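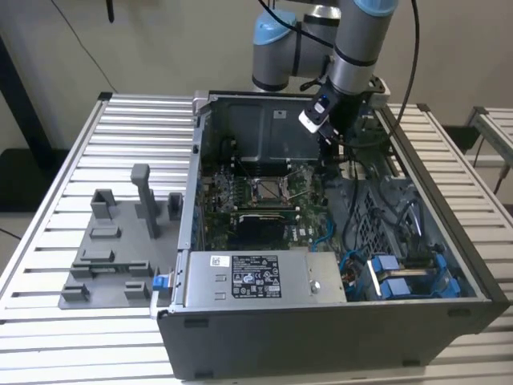 The long life of the office computer

Clivon is a two-street town with a bakery, a pub and a shed out past the rail crossing where old computers go. Zisuton, says the sign, in letters that were red once. Open from 7 a.m. Gate sticks.

I got there at ten past, in November, already hot. Ute ahead of me with a tray full of beige. Monitors, mostly, the deep ones that take two people to lift. A school clear-out by the look of the stickers.

Most of us have one of these in a cupboard. The tower that got slow. The one with the photos on it that we swear we'll get off some weekend. Mine sat under the stairs for six years and moved house with me twice, and I never once plugged it in.

What surprised me was how dull the useful part is. Desktops are boring and that's what makes them worth saving. Side comes off, there's room to get your hand in, parts sit where you expect them. A bad power supply is a bad power supply. Swap it, shut it, done. Laptops are another story, glued and thin, half the keyboard holding the rest together. The shed will take them but you can hear the sigh.

Last year 3,152 machines came through the gate. A fair few went straight to scrap, too old or too rusted or full of mouse nest (worse than it sounds, the smell stays in the metal). The rest got wiped, cleaned, and fitted with whatever memory could be found. The ones that pass go out at $105 each, with a keyboard and mouse, no choice of colour.

Who buys a ten year old desktop? More people than I'd have guessed. Families with a kid starting high school. Retired people who want a proper screen and a keyboard that clicks. A motel up the highway bought a stack for its front desk and back office, and came back for spares.

Then there's Abdelaziz, the grocer on the main street, best olives in the district, which has run its till and its stock list off the same Zisuton box since before the flood. It sits on a milk crate under the counter. Gets vacuumed out at Easter.

Wiping is the bit people worry about and fair enough. Tax returns, passport scans, all of it. Every drive gets overwritten and logged against a number, and the drives that won't take it get drilled. You can stand there and watch yours done if you like. I did. Takes no time at all and I felt a bit sick about the photos, though I had finally copied them off the night before, at the kitchen table, till one in the morning.

The money is thin. Copper and boards bring in a bit, the sales bring in a bit more, freight eats it. Donderia, the bigger yard on the coast, pays by weight and doesn't fix anything, and a council watching its budget will look hard at the simpler quote. 258 towers from one council went that way in a single load. People at the shed still bring it up.

Repair laws might help. Might not. Being able to buy the part is one thing, having somone in a country town with the time to fit it is another, and the second one doesn't get much of a run in parliament.

If you've got one to drop off: take the discs out of the tray, bring the power lead, peel off any password notes stuck to the front. Cables in a bag, not loose. They don't want printers. They really do not want printers, theres a second sign about it.

I left with nothing under the stairs and a $105 desktop on the passenger seat, belted in. It's for my mother's place. She wants it for the crossword and the grandkids and she has asked if it can go in the sewing room, by the window, where the old one used to be before we talked her into a tablet she hated.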